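Tivau folding worktable, light grey

Product code 1474
In stock at our Troveton warehouse

The Tivau is a folding table for workshops, classrooms, village halls and anywhere else that needs a large flat surface some days and the floor space on others. It replaces the older Ekis table, which we stopped selling in November. The leg frames are the same pattern, so Ekis feet and leg locks will fit.

The top has a matt finish that doesn't throw back much light from overhead fittings. It wipes clean with warm water and washing-up liquid. Pencil comes off with an ordinary rubber. Permanent marker usually needs a little methylated spirit on a cloth, and it's worth trying that on the underside first. Don't use cream cleaners or scouring pads, as they leave shiny patches.

Tables can be used singly or pushed together. If you want a longer run, order the joining clips, which slide under the edges and hold two tops level. Without clips you will get a small step where the floor is uneven. The feet each have 25 mm of adjustment, and this is enough for most old floors.
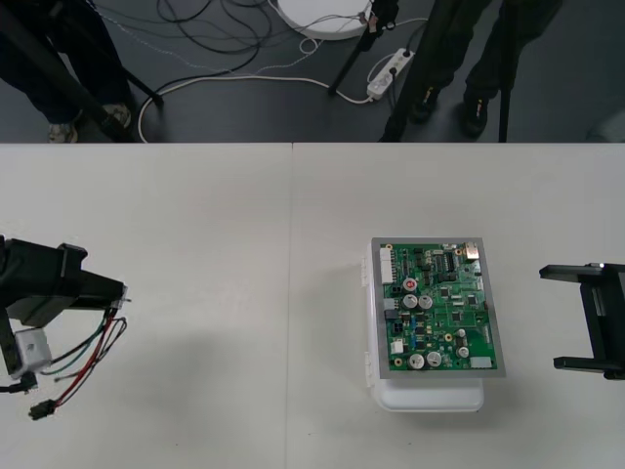
Folding takes one person, though two is easier on the longer size. Turn the table on its side, press both leg locks and swing the legs in until they click. Folded tables can be stored upright against a wall or flat in a stack. We don't recommend leaning them at an angle for long periods, particularly in an unheated store.

Sizes and weight

Standard: 1500 x 750 mm, 26 kg
Long: 2000 x 750 mm, weight on request
Height for both: 740 mm with the feet wound in

What's in the box

One table, legs fitted
Four adjustable feet
Instruction sheet

Joining clips are sold in pairs and are not included. Castors are not available for this model. If you need a table on wheels, see the Devadiga range, which has a heavier frame and locking castors as standard.

Delivery

Delivery is to the ground floor only. Please check the corners before signing, and write any damage on the driver's sheet. Orders of over 25 tables go on a pallet and need somewhere for a tail-lift lorry to stop.

Spare leg locks, feet and clips are listed under Tivau parts.

Page updated 2025-07-26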